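Looking After a Pair of Handheld Grippers: Setup, Upkeep and Two Repairs
Student project report, Simone Fagundes and Dirceu Camargo
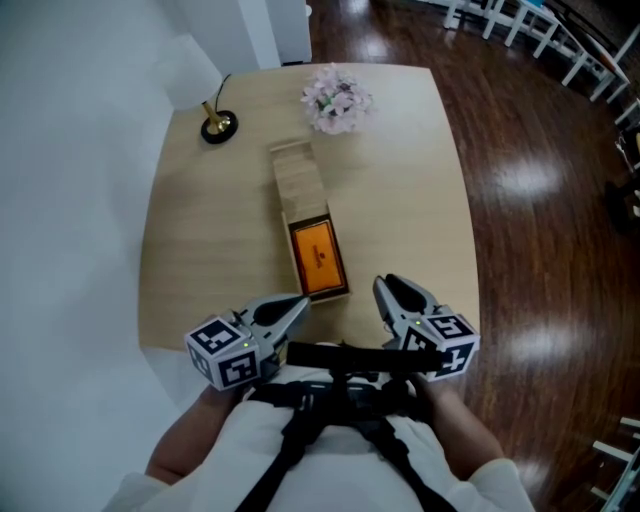 How often do the finger pads on a handheld gripper need to be replaced?

Every 2000 closes, or sooner if the pads have gone shiny. We got to that number by being wrong in both directions, as described under Pads.

Background

Our project was called Wumari, a name picked before either of us joined and never explained to us. The idea was that a person does ordinary table tasks with a gripper in each hand, the motion gets recorded, and an arm learns from the recordings. Other students had the arm. We had the grippers, the harness, the table and a drawer of screws that fit nothing.

The assignment was to keep the station working for one term and write down how. We had assumed this would be the easy half. By May we had a logbook thicker than the arm team's final paper, though a good part of it is the word "again."

The station

The operator wears a black chest harness with a bar mount across the front and stands at the near edge of the table. Each gripper has two padded fingers at the front and a white cube behind them printed with square markers. The markers are how the software knows where the gripper is. A small green light on the body means that unit is awake and talking to the recorder. It doesn't mean anything else, and we lost a whole afternoon to believing it did.

The task for most of the term was the wooden box with the sliding lid: slide the lid out, set it down, leave the orange item sitting in its brown inner frame. Later the order was reversed and the lid had to go back on. A lamp with a white shade and some pink artificial flowers shared the table, so that the recordings would look a little like a room people live in. The flowers needed no maintenance and were the best-behaved equipment we had.

Fitting the harness

Put the harness on over a long-sleeved top, shoulder straps first. Tighten the chest strap until the bar stops rocking when you lift both arms. Then breathe out fully and tighten it once more. Dirceu skipped the breathing step for two weeks and his bar sagged a little further with each session, which we first logged as a software fault.

Check that the bar is level by having the other person look at it. We tried a phone level. The phone slid off.

Starting up

Turn on the left gripper, wait for its green light, then turn on the right. If both are switched on at once the recorder sometimes swaps them, and the data shows a person with crossed arms performing miracles. Open and close each gripper fully before recording. Hold both out over the table, fingers forward, and stay still until the recorder reports that it has found both cubes. Still means still. Talking is all right.

Pads

The pads are black, glued on, and supplied by Bretel in strips that have to be cut to length. At first we replaced them when the lid began slipping. That was too late: the slipping had been creeping into the recordings well before either of us felt it in the hand. Then we overcorrected and changed them every morning, until our supervisor saw the order form.

So we counted. On one set the first recorded slip came at close number 2151, on the right gripper, with the lid halfway out. We rounded down to 2000 and have stuck to it. Clean off the old glue completely before putting on new pads. A lump of glue you can hardly feel will hold the fingers open by just enough to drop a thin lid.

Between changes, wipe the pads with a barely damp cloth and let them dry. We tried alcohol wipes once. They cleaned the pads beautifully and also let go of the glue.

Marker cubes

Wipe the faces with a dry cloth. Don't touch them with your fingers, and don't fix a scuffed marker with a pen. Simone did fix one with a pen. To the eye it was a lovely job, and the software decided that the left gripper was under the floor.

After a bump, check each cube for play by holding the body in one hand and twisting the cube gently with the other. Any movement at all means tightening and then recalibrating.

Repair 1: the left gripper that forgot to open

In the second month the left gripper began to stick when closed. The green light stayed on throughout, hence the lost afternoon. We replaced the cable, restarted the recorder and reinstalled its software, in an order that got steadily less sensible. The cause was a curl of old pad glue in the finger hinge. Removal took tweezers and four minutes.

Repair 2: the drifting right cube

Over several sessions the right gripper's recorded position wandered away from where the hand had been. Recalibration helped for a day each time. The mounting screw had worn its hole wide, so tightening it did nothing except make us feel useful. We fitted a longer screw from Doltel with a lock washer and recalibrated. The fix held for the remaining 1355 closes of the term, and the twist test found no play at the end.

The entries from the drifting days were marked in the log and left out of the set we handed over. The arm team was gracious about this, for a team that had already trained on them.

What we would change

The log should have been on paper from the start. Ours lived on a laptop across the room, and a fault that required walking was a fault that got written down after lunch.

We would also keep a spare cube, already calibrated, in a box with a lid. We asked for one in the first month. It arrived on the last afternoon, addressed to the arm team, and is now in the drawer with the screws.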